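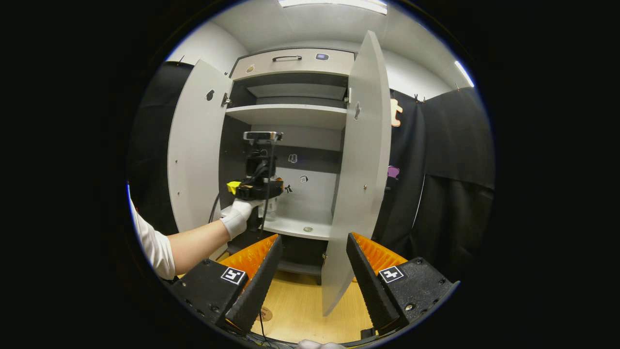 Wardrobe station with both doors open, seen from the camera on a hand-held gripper.

Recording a shelf task with hand-held grippers

These steps cover the wardrobe station at Kusstead. The task is picking an item off a shelf and setting it down on another one. Read the Gavcombe setup page first if you have not paired a gripper before.

Before you start

Open both wardrobe doors fully and leave them open for the whole session. A door that drifts inward between takes changes what the camera sees and can catch the cables on the way out. Put on the white gloves. Switch on the ceiling light and draw the curtains behind the wardrobe.

Wipe the lens with a dry cloth. Check that the square markers on the two fingers are clean and lie flat. The software reads the finger opening from them, so a lifted corner will show up as a jump in the opening value. Replace a damaged marker before recording and run the finger calibration again.

Choosing a grip

Tall items such as a bottle should be taken from the side, at about the middle of their height. Keep the fingers level and bring the pads in evenly. If one pad touches first, the item slides or tips, and the take has to be thrown out.

Flat items on the lower shelf are harder. Tilt the gripper down, get one finger past the edge of the item, then close. Do not press the fingertips into the shelf. It bends the pads and the recorded opening will be off.

Recording a take

1. Stand back from the wardrobe with the gripper at chest height and the fingers open.
2. Start the recording and hold still for 4 seconds. Tracking needs this to settle.
3. Move in at a steady walking-hand speed. Keep the item between the fingers the whole way.
4. Close, pause briefly, and lift clear of the shelf before moving sideways.
5. Set the item down on the target shelf, open the fingers fully, and back out along the same path.
6. Return to chest height and stop the recording.

Small corrections are fine and worth keeping. If you miss the item and regrasp it cleanly, save the take and tag it "regrasp". If you drop it, discard.

Tracking loss is the most common fault inside the wardrobe. The plain panels give the software little to hold on to when the lens is very close. Slow down near the back panel, and leave the stickers on the drawer and the panels where they are – they help.

How many takes

Record 200 takes per item, then change the starting position and go on to the next item. Uniyal sessions can hold up to 2,000 takes, but upload well before that. Long sessions are slow to check.

Checking before upload

Open the session in Erau and play back 8 takes, picked from different parts of the session. Look for jumps in the hand path, a finger opening that never reaches zero or full, and hands or cables crossing in front of the lens. One bad take can be deleted. If the same fault shows up in several, stop and recalibrate.

Questions about calibration go to Sneha Gautam. For upload errors, write to Sneha Rastogi and include the session name.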